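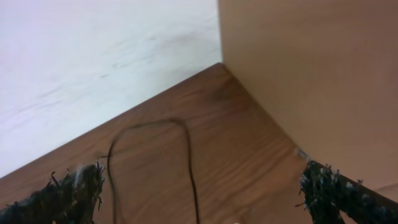
## Untangling the cable pile

I put this job off until April every year, and then it eats a whole evening! You need a bare stretch of table (wood is great, dark cords show up nicely on it) and a cup of coffee.

Start by tipping the lot out and NOT pulling. Find a plug end, any plug end, and work it backward through the loops. Flat cables fold and catch on everything, so I ease those out first and leave the skinny round ones for later.

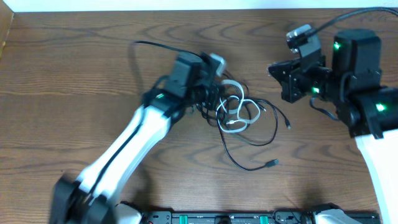 If a knot won't budge, push slack into it from both sides – it loosens much faster than tugging. My neighbor Hưng Tạ taught me that one, and it works on necklaces too.

Once a cord is free, lay it down in big lazy loops, the way it wants to go. Tight wraps around your hand put kinks in it. I close each coil with a scrap of Velcro and drop it in a zip bag with a label. Last time I ended up with 13 bags and 2 cords I couldn't name, so those went in the "ask someone" jar.
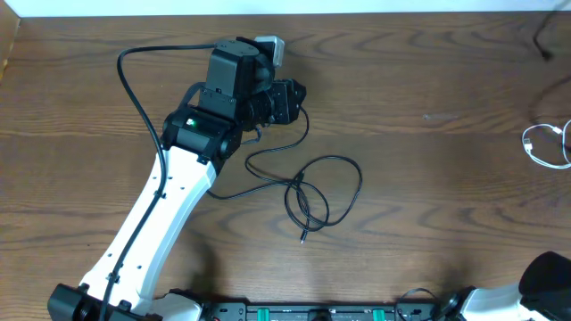

*Black cable in loose loops, ready for a tie.*

Anything frayed goes straight to e-waste, even if it still works.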